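Tarde de puertas abiertas en Olvera

¡Por fin fui! Llevaba desde mayo prometiéndoos que me pasaría por el taller de Pitosik en Olvera, y el miércoles 3 de enero me planté allí con la libreta y un bocadillo. Nos apuntamos 46 personas, y como en la sala no cabíamos todos entramos por turnos (a mí me tocó el segundo, con dos familias de Bukovstead que preguntaban muchísimo).

La demostración la llevaba Eglė Vasiliauskas, que habla bajito y hay que arrimarse. Nos enseñó cómo se graban los ejemplos para que luego aprenda el robot: una pinza negra en cada mano, una placa blanca triangular encima de cada una y, sobre la mesa, una prenda negra con pinta de gorra o boina. Yo venía pensando en brazos enormes y resulta que se empieza a mano, con paciencia. Según Eglė, llevan 368 grabaciones solo con tela.
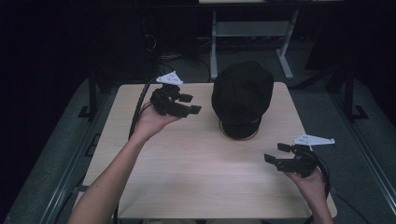

Próxima visita

Será en mayo, en Skondus, y hay 40 plazas. Si os apetece venir, contestad a este correo con vuestro nombre y me decís si compartís coche, que yo llevo tres asientos libres.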